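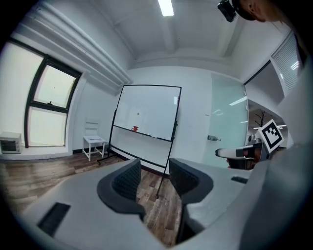
図1 手持ちグリッパ(手首カメラ)の視野。魚眼。右にもう一方のグリッパとマーカー

ロボット学習特論 第4回 配布メモ(水曜の分)
手持ちグリッパによる実演収集と模倣学習

※板書が追いつかなかった人用。式は省略、口頭で補足した所だけ書いておく。

■ 前回の残り
遠隔操作で実演を集めると遅い。操作者の慣れに左右される、力の感覚が返らない、ロボット本体が1台ふさがる。で、人間が道具を手に持って作業し、その記録から方策を学習する流れ。ロボットは収集時に不要。評価の時だけ使う。

■ 視野の話(図1)
・広角レンズなので指先と部屋の両方が1枚に入る。指は画面下中央、背景に窓、ホワイトボード、椅子。
・位置推定(SLAM)は背景の特徴点だより。白い壁ばかりだと弱い。窓枠、天井の梁、配管みたいな直線やコーナーが効く。
・白飛びした窓は注意。窓の外の特徴は取れないと思っておく。露出固定にするか自動にするかは実験で比べること(課題2)。
・歪み補正してから学習に入れるか、そのまま入れるか。そのままで良いという立場で以下すすめる。補正すると周辺の解像度が落ちる+画角が減る。

■ 両手の相対姿勢
片手ずつ別々にSLAMすると、地図の原点がそろわない。対策は2つ。
(a) 先に部屋を一周撮って共通の地図を作り、両手ともそこに再定位
(b) 相手のグリッパに付けた白黒マーカーを直接見る
(a)が主、(b)は検算。図1だと右のグリッパの上に四角いマーカーが立っている。これが見えたフレームだけで相対姿勢を出し、(a)の値と突き合わせる。差が大きい区間は捨てる。
マーカーの寸法は印刷後に実測して設定ファイルに書く。ここを間違えると距離が全部ずれる。去年やった班あり。

■ データセット Plundthorpe
この講義で使うもの。10月に収録。
・全部で745本。学習用400、検証用は別日収録。残りは位置推定の失敗、時刻同期ずれ、途中でやめたもの等
・収録は両手。片手の課題は右手だけ切り出して使う
・1本の中身:左右の映像、左右の姿勢列、指の開き幅、時刻
・開き幅は指の見かけの位置から推定。エンコーダは付けていない

■ 方策(Culano)
入力:左右の画像2フレーム分+相対姿勢(左手から見た右手)+開き幅
出力:この先の手先の相対軌道と開き幅。絶対座標では出さない。
絶対座標にすると部屋が変わっただけで壊れる。相対にしておけば台座の位置がずれても一応動く。ここ試験に出しやすい。
画像エンコーダは事前学習済みを全層更新。凍結すると落ちる。魚眼が事前学習の画像と違いすぎるせい、と考えているが未確認。

■ 遅延合わせ
忘れられがち。収集時は人間の手なので遅延ほぼゼロ、実機はカメラ・推論・アームの応答でそれぞれ遅れる。
・観測側:全センサの時刻を一番遅いものにそろえる
・行動側:推論が終わった時点ですでに過ぎている行動は捨てて、途中から実行
うちの実機構成では合計300ミリ秒。補償なしだと動きがガクガクして、両手作業で物を受け渡す直前に行き過ぎる。

■ 結果(要点のみ)
比較対象は Sugden(遠隔操作データで学習した同じ構造の方策)。
・同じ収集時間なら手持ちの方が本数が多く取れ、受け渡し課題の成功率も上
・同じ本数でそろえると差はかなり縮まる。つまり効いているのは主に量
・未知の部屋では手持ちが有利。収集場所を変えやすいので背景の種類がふえた影響と思われる
・相対姿勢の入力を抜くと両手課題だけ大きく落ちる。片手課題はほぼ変わらず
数値の表は次回くばる。評価をやり直し中の課題が1つあるため。

■ 失敗の傾向
1. 人間の手が速すぎる実演 → アームが追従できない。速度上限で事前にはじく
2. 関節可動域の外。人には楽な手首の向きがロボットには無理
3. 相手のグリッパが視野の端にいるとマーカー検出が不安定。端ほど歪みが強いのでで、画素あたりの誤差も大きい
4. 人体が写る。図1の右上も頭が入っている。評価時には居ないので分布がずれる。マスクする案もあるが、今回の学習ではそのまま

■ 課題(次回まで)
課題1 相対軌道表現と絶対座標表現で、台座が水平にずれた時の誤差を比べよ。図を描くこと。
課題2 露出固定/自動で位置推定の失敗率を比較。Jarkden のスクリプトを使って良い。窓のある部屋とない部屋、両方。
課題3(任意)マーカーによる相対姿勢とSLAMの差を時系列でプロットし、捨てる閾値を自分で決めて理由を書く。

提出は4ページ以内。コードは別添え。遅れる人は事前に連絡。
次回:接触の多い作業、指のたわみをどう扱うか

このサイトではアクセス状況の把握のためCookieを使用しています。閲覧を続けると使用に同意したものとみなされます。 [同意する] [設定を変更]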